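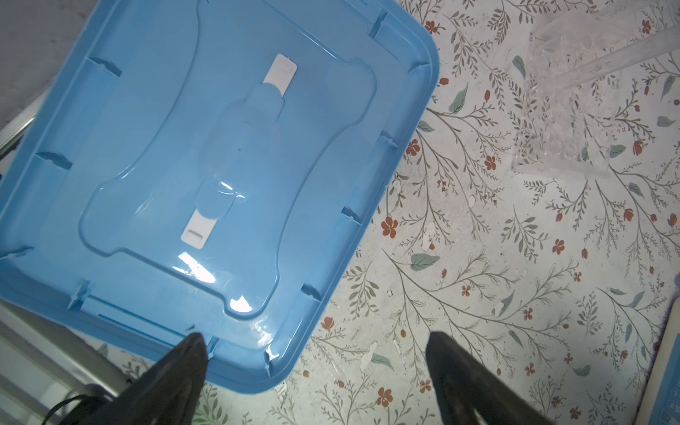 Questions about our seed and plant swap

Every spring the growers of Hornlow and Stollside get together to pass on what they have too much of, and every year we receive a good many messages beforehand asking how it all works. We've gathered the usual ones here, and if yours isn't among them, do write to us and we'll gladly add it. One thing we're asked at the door more than anything is what to carry seed packets in, and a plastic storage box with a clip-on lid, like the light-blue one shown at the top of the page, does the job very nicely, though a biscuit tin or an old shoebox is every bit as welcome.

When and where is it?

The swap is held on a Saturday in April at the Kestach Hall in Hornlow, from 10.30 in the morning until people have run out of things to say to each other, usually by early afternoon. The exact date goes up on this page once the hall has confirmed it. Table bookings open on 1st February.

Do I have to bring something to take something?

Not at all! We'd love you to bring a few packets or a tray of seedlings if you have them, but if this is your first year of growing then come along with empty hands and go home with full ones. You can always bring something next time.

How much does it cost?

Entry is 99p, and children come in free. A table of your own is £6, payable when you book, and there are 20 of them, so it's worth being prompt if you'd like one near the windows (they're the first to go, and rightly so).

How should I label my seeds?

Please write the name of the plant, the variety if you know it, and the year you saved it. Anything else is a kindness - whether it sulks in clay, say, or whether the slugs adore it. If you've lost track of the variety, "climbing bean, purple flowers, very tasty" is perfectly good and will probably be snapped up.

Can I bring shop-bought seeds?

Yes, opened or unopened, as long as they're in date or nearly so. Parsnip is the one we'd ask you to be strict about, as last year's seed so often comes to nothing and it's a sad thing to wait weeks for a bare row.

What about plants in pots?

Potted plants go on the long trestles by the side door. Do have a good look for vine weevil and whitefly before you set off, and please leave mint in a pot of its own. We can't accept anything invasive, however pretty.

Will there be the Achterberg pea this year?

We certainly hope so. It's a tall, sweet pea for eating that has been grown on the Stollside allotments for years, and 13 households are saving it at present. Packets are kept to one per family so that it goes round.

Is there parking?

There's a small car park behind the hall, which fills early, and plenty of room along the Stollside road. The bus stops right outside, and the driver is quite used to tomato plants.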